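Hilo sobre lo que hemos hecho estos meses en Pevine: evaluar en simulación políticas de manipulación entrenadas con datos reales, y ver hasta qué punto el orden que sale ahí coincide con el del laboratorio.

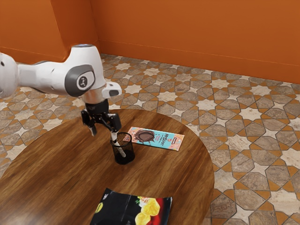 La pregunta de partida es sencilla. Si tengo varias políticas y en el simulador la A gana a la B, ¿gana también con el brazo de verdad? No nos interesa tanto que el porcentaje de éxito sea idéntico como que el orden se mantenga. La tarea que más hemos usado es la del bote: un rotulador o similar tiene que acabar dentro de un portalápices de rejilla negra, con otros objetos en la mesa que no hay que tocar. La chocolatina casi pegada al borde del bote es de las disposiciones que más separan a unas políticas de otras.

Primero, el montaje. Cada episodio simulado arranca con una instrucción en lenguaje natural y una disposición de objetos fija por semilla. Todas las políticas ven exactamente las mismas semillas. Parece obvio, pero en nuestra primera versión no era así y las comparaciones bailaban mucho.

Hicimos 400 episodios simulados por política y tarea. En real no hay manera de llegar a eso: 102 episodios en total, repartidos entre cuatro políticas. Los intervalos del lado real son anchos y conviene tenerlo presente al leer lo que sigue.

Las cuatro políticas comparten arquitectura y datos base. Cambian en el tamaño del lote, en si se congela el codificador visual y en cuántas acciones ejecutan antes de volver a mirar. Ninguna ha visto imágenes simuladas durante el entrenamiento.

Resultado principal: el orden entre la primera y la última se conserva en todas las tareas. El orden entre las dos del medio no. En la tarea del bote se invierten, y con los episodios reales que tenemos no podemos decir si la inversión es de verdad o es ruido.

En términos absolutos el simulador es más duro que el laboratorio. Todas las políticas fallan más ahí. Revisando vídeos, una parte grande de la diferencia viene del agarre: objetos finos que en real se quedan entre los dedos y en simulación resbalan o giran.

Tocamos la fricción de los dedos para compensarlo. Subirla acerca los porcentajes, pero también hace que políticas malas parezcan mejores de lo que son, así que el orden empeora. La dejamos como estaba. Preferimos un número bajo que ordene bien.

Sobre el aspecto visual. Probamos con las texturas de suelo y pared cambiadas al azar, manteniendo mesa y objetos. Yo esperaba poca cosa. La política con el codificador congelado casi no se movió; la que lo ajusta entero cayó de forma clara con los fondos de color saturado y los suelos de dibujo repetido.

Eso nos sirvió de diagnóstico. Repetimos en real poniendo telas detrás de la mesa y la caída aparece también, más pequeña pero en la misma política. Es el resultado que más me gusta del trabajo, y no estaba en el plan inicial.

Lo que cuenta como éxito en la tarea del bote: el objeto dentro, el bote de pie y la pinza abierta y retirada al terminar el tiempo. Quedarse encima sin soltar es fallo. Si se empuja un objeto vecino lo anotamos aparte, no resta.

Ese criterio lo cambiamos en septiembre. Antes bastaba con que la punta estuviera por debajo del borde, y una de las políticas sacaba muy buena nota sin abrir nunca los dedos. Si alguien tiene tablas nuestras anteriores, que no las mezcle con las de ahora.

Coste: una tanda completa de una política tarda una noche en nuestra máquina. La tanda real equivalente nos ocupa varios días con una persona recolocando la mesa. Para descartar candidatos flojos compensa de sobra. Para elegir entre dos buenos seguimos yendo al laboratorio.

Cosas que no funcionan todavía: bolsas y envoltorios. Los tratamos como cuerpos rígidos y se nota en cuanto la pinza los roza, porque se desplazan enteros en vez de arrugarse. Por ahora solo hacen de distractores, nunca de objeto que agarrar.

Tampoco hemos probado otra pinza ni otro brazo. No sé si el orden aguantaría.

El entorno se llama Cullerura y lo publicamos el 15 de octubre, con las semillas, los criterios de éxito y los registros de los episodios reales, incluidos los fallos. Los pesos de las políticas irán después.

Si lo usáis con una política propia, me interesan sobre todo los casos en que el simulador diga una cosa y vuestro robot otra. Con la semilla y el vídeo me basta para mirarlo.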